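Tawhiri workshop build sorts toy bricks, slowly, and its makers would like expectations kept low

CLATDALE, October — Members of the Tawhiri shared workshop have put together a two-armed bench machine that picks up toy building bricks and puts them on a baseplate. The group is publishing its notes in full, including the parts that make the project look bad.

The build, called Proneo, took 6 months of evenings. Its log runs to 963 attempted picks, of which 810 ended with a brick where it was meant to go.

"People hear that figure and say well done," said Tipene Cartwright, who wrote most of the control code. "A child of five would be annoyed with it. I am still not convinced it belongs in anyone's home, and I built half of it."

Work at present is on placing bricks of different lengths and colours on a green baseplate, over a printed calligraphy sheet. The group wanted a busy background, having grown suspicious of demonstrations done on plain white tables.

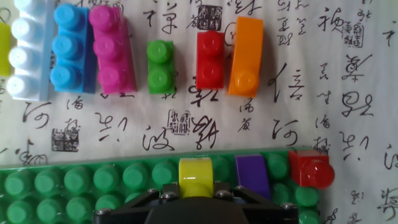
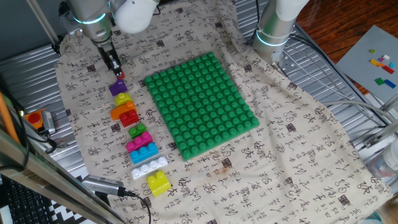 What the group does not claim

Proneo has not been tried on crockery, clothes or shopping. It has been run on one bench, in one room, mostly by the people who built it. Flynn Pryor, who looks after the wiring, asked for the word "intelligent" to be taken out of this release, and it has been.

"Start it at seven in the evening and you may get a decent run," said Pryor. "Start it again at nine with the lamps moved and you may not. I would want to know why before I spent more money on it."

The second arm is a particular sore point. Cartwright argued for it from the start — Pryor did not — and the notes record both views without settling the matter.

Notes and open evening

The build notes, parts list and complete pick log can be read at the workshop, and copies are held by its sister group in Drolwood. An open evening will be held at Clatdale in October, from 6 pm. Visitors may bring their own bricks.

Press contact: Flynn Pryor, Tawhiri shared workshop, Clatdale.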